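Ruawai Rooms: children's bedroom tidying set

README, version 3

Contents of this folder
Background
What is in the set
How the rooms were prepared
Categories of thing
Rules for where things go
File layout
Fields in the task table
Notes on single rooms
Known problems
Terms of use
Contact

Background

Ruawai Rooms is a collection of recordings and written notes on the tidying of ordinary family bedrooms. It started as a small side folder to the Ruawai kitchen set and outgrew it. The kitchen set deals with washing up, putting shopping away and wiping down. Children's bedrooms turned out to need their own list of things and their own rules, so they were split off in February and given a separate version number.

The set covers one kind of job: getting a child's room from its daytime state to a state in which the bed can be slept in, the floor can be walked on and the rubbish is in a bin. It does not cover deep cleaning, changing bed linen, vacuuming or washing windows. Folding clothes appears in a few tasks but is not the main subject.

Þröstur Hafstein wrote the task list and the sorting rules. Ustyna Stelmakh arranged the rooms with the families, checked the labels and wrote most of the room notes. Questions about the labels should go to her first.

What is in the set

Recordings: 3,302
Written task sheets: 184
Longest task sheet: 600 words
Entries in the object list: 400

A recording is one attempt at one task, from the first thing picked up to the last thing put down. Attempts that were broken off early are kept and marked as such. A task sheet is the short text that says what should be done in a given room. Most sheets are a few lines. The long ones belong to rooms where the family had firm ideas on what goes where, and we kept their wording as far as we could.

How the rooms were prepared

The rooms were not furnished for the purpose. Beds, shelves, sofas and window seats were left where the family had them, and marks on the walls were not painted over. Pictures, mobiles and other hanging things stayed up.

Loose things were handled in two ways. In the "as found" tasks, the room was recorded in the state in which it was met on the day. In the "laid out" tasks, a set amount of litter and a set number of toys were put out beforehand, on the bed, on the seating or on the floor. The column "start" in the task table says which of the two applies.

Litter for the laid out tasks was clean and dry. Cartons were rinsed and left open overnight before use. Sweet wrappers were taken from a bag kept for that purpose and reused until they tore. Paper was crumpled by hand, by different people, as one person's paper balls all come out much the same size.

Personal papers, school reports, medicines and anything with a full name on it were taken out of the rooms before recording. If you find something that was missed, please write to us and the recording will be withdrawn.

Categories of thing

Each thing in the object list has one category and, if needed, one sub-category.

1. Rubbish. Wrappers, crumpled paper, scraps, empty drinks cartons, used tissues, broken balloons. The sub-category "recycle" is used where the family sorts its waste. Otherwise it is left blank.

2. Soft toys. Plush animals of all sizes, cloth dolls, hand puppets. A cushion in the shape of an animal counts as a cushion if it lives on the bed or sofa, and as a soft toy if it lives in the toy box. This was decided room by room.

3. Hard toys. Balls, blocks, vehicles, figures, toy instruments, puzzles. Toy balls made of foam are in this category too.

4. Bedding. Sheets, pillows, blankets, covers, throws.

5. Clothing. Everything worn, including knitted things. Where a heap of fabric could be either a blanket or a jumper and the room notes do not settle it, the label is "fabric, unsorted".

6. Electrical. Keyboards, night lights, chargers, small speakers. These are never moved in any task unless the sheet says so.

7. Containers. Wastebaskets, toy boxes, drawers, laundry bags. A container is something that other things go into. It may also have to be moved itself, most often the wastebasket.

Rules for where things go

The rules below apply wherever the task sheet is silent.

1. Rubbish first. Pick up litter from the bed, then from the seating, then from the floor. The order matters less than finishing one surface before starting the next.

2. The wastebasket may be carried to the bed or left standing where it is. Both are correct. If it is carried, it should be put back where it stood at the start.

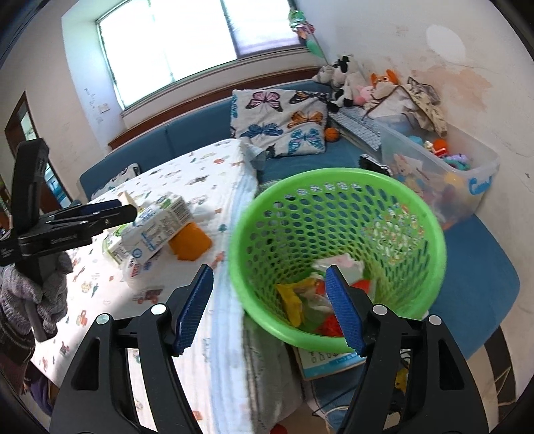
3. Cartons go into the wastebasket on top of the paper – flattened if the sheet asks for it, whole if it does not. A carton that still has something in it is not rubbish. It is moved to the nearest table or shelf and stood upright.

4. Soft toys are seated along the back of the bed or sofa, facing the room. They are not stacked. If there are more toys than space, the smallest go into the toy box.

5. Hard toys go into the toy box. The lid is put on only if there is a lid and it closes without pressing.

6. Decorative cushions stand upright against the back of the sofa, pattern outwards.

7. The blanket is pulled level and folded once at the foot of the bed. Small creases are accepted. A corner hanging down by more than a hand's width is not.

8. Anything not on the object list stays where it is.

File layout

The set comes as one folder per room. Inside each there are four items:

sheets – the task sheets as plain text
recordings – the recordings, numbered in order of taking
labels – one label table per recording
room_notes – a single text on the room, its furniture and its peculiarities

The top folder also holds the object list, the task table, this README and a file called changes, which lists corrections by version.

Fields in the task table

room: short name of the room
task: number of the task sheet
start: "as found" or "laid out"
surface: bed, seating, floor, shelf or mixed
bin: type and colour of the wastebasket, in plain words
ended: "finished", "broken off" or "unclear"
remarks: free text, often empty

The field "ended" was filled in by a person who watched the whole recording. "Finished" means that everything named in the sheet was in its place at the end. One sock under the bed makes a task "broken off" if the sheet mentions socks.

Notes on single rooms

Nastix. Small room with a loft bed. The space below the bed is used as a den and is dark, even at midday. Litter there is often hard to make out. The toy box is a drawer without a front.

Javus. Two children, two beds, one shared shelf. The children sort their toys by owner, and the task sheets follow this. Labels carry an extra letter for the owner. Do not merge this room with the others without removing the letter.

Tosotard. Wide window and plenty of light until late afternoon. The blinds were left up, so brightness varies a good deal between recordings taken at 10 in the morning and those taken at 4.

Known problems

Wastebaskets with holes in the sides let small scraps through. Where a scraps fell out again while the basket was being moved, the label says "rubbish, in bin" for the first part and "rubbish, floor" for the rest. Version 2 had this wrong in several tables.

Patterned bedding makes small toys hard to label. Printed cars on a sheet were twice entered as real toy cars. Both entries have been corrected, but there may be others.

Transparent toy boxes count as closed containers even when the toys inside can be seen. Earlier versions listed the visible toys as "out". This has been changed throughout, and tables from version 1 should not be mixed with later ones.

Wrappers and scraps of coloured paper are easily confused once crumpled. Both are rubbish, so the category is right either way, but the sub-category "recycle" should be treated with care.

The word "sofa" is used loosely. It takes in upholstered benches, window seats with cushions and folding guest beds in their folded state.

Terms of use

The set may be used for research and teaching. Please do not try to find out which families took part, and do not publish single views of a room together with a place name. If you correct labels, we would be glad to have the corrections for the next version.

Contact

Ustyna Stelmakh for labels, room notes and withdrawals. Þröstur Hafstein for task sheets, sorting rules and the object list. Please give the version number, the room and the recording number when you write.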